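Wukia Shared Workshop – Two-Arm Build
Session 7 notes: first table task

Bolt both bases along the back edge before you tape down the paper mat. Check for the green ring on each base, then home the arms one at a time.

Task for Sunday: clear the dishes onto the tray. Start with the cups. The pot and its glass lid come last – the grip there is the hardest to repeat. Run at 88 percent closing force or lower, and log every drop.

Cable slack: leave a loop at the upper section.
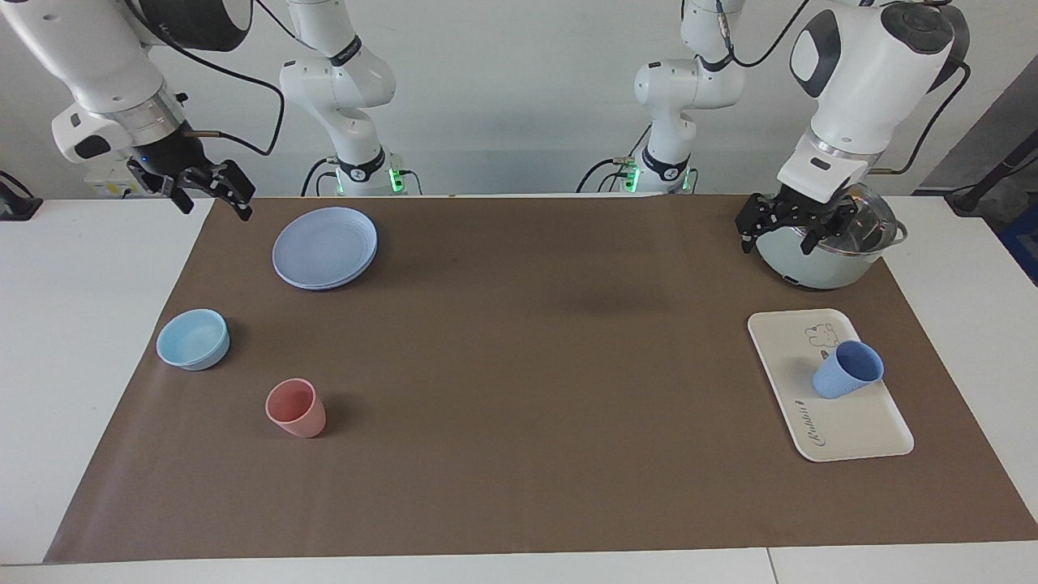 Ferora asked whether the lid should get its own log sheet, and would like one added before the next session.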